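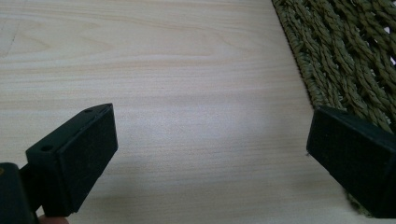

Salinas, Sat 21 April

Home > Guides > Lalten hand gripper > Set-up > Section 6

6. When the fingers don't close square

I put this section in after the fault that ate most of my week, so bear with me if it runs longer than the others. The short version: my Lalten started dropping things. It would pinch a spoon just fine, then let it swing out sideways as soon as I lifted. I blamed the trigger, then the spring, then the software (sorry, software), and all along one finger was seated a hair crooked on its carriage. If yours shows error 3047, or the pads leave a grip mark on one edge only, start with these steps before you order any parts.

You'll need the small hex key from the kit, a strip of plain paper, and a flat table. Mine is pale wood with a woven rope mat at one side. Work on the bare part of the table and keep the finger tips off the mat. I did my first check with one finger up on the weave and got a lovely wrong answer.

CAUTION: Unplug the battery lead before you touch the finger screws. The trigger lock is not enough! Mine let go with the lock on and the jaws snapped shut on my thumb. Nothing broken, but I said some words. Keep your fingertips below the carriage and out of the gap whenever the lead is in.

1. Lead out. Wait for the status light to go dark.

2. Open the jaws all the way by hand, slowly. If you feel a gritty spot in the travel, stop and go clean the rail (section 5), then come back.

3. Hold the gripper low over the table with the pads facing each other and look straight down between them. The two pad faces should run parallel. If one is toed in, you've found your crooked finger.

4. Back off the mounting screws on that finger by half a turn. Only half! If you take them all the way out the shim drops, and it's a tiny gray thing that loves carpet.

5. Slip the paper strip between the pads and bring the jaws together until they just hold it. Let the loose finger settle against the other one by itself. Don't push it.

6. Snug the screws a little at a time, going back and forth between them. Stop when the key starts to resist.

7. Tug the paper. It should drag evenly from top to bottom. If it pivots around one corner, go back to step 4. It took me three tries.

8. Lead in, hands clear, and run the open/close test from the menu. Let it do the full 800 cycles. I quit early the first time and the fault was back the next morning.

NOTE: The pads have a fine, slightly fuzzy face, and you want to leave that alone. No alcohol, no sandpaper. I brush mine with a dry toothbrush. A pad that has gone shiny needs replacing, and no amount of squaring up will fix it.

NOTE: If you have the older Jenach fingers on a Lalten body, the screws are shorter and strip easily. I'd skip the hex key and let the shop in Grisden do it. They had mine for two days.

If 3047 comes back after all this, check whether it shows up on opening or on closing. On closing, it's nearly always still alignment, so repeat steps 3 to 7. On opening, it's the position sensor cable, and I haven't worked out a good home fix for that. I've got a new cable coming in May and will add the steps once I've fitted it.

Until then, please don't run it with the fault cleared and ignored. The motor keeps pushing against the crooked side and the whole body gets hot enough to notice through a glove.

< Section 5: Cleaning the rail | Section 7: Trigger feel >

6 comments | 5 shares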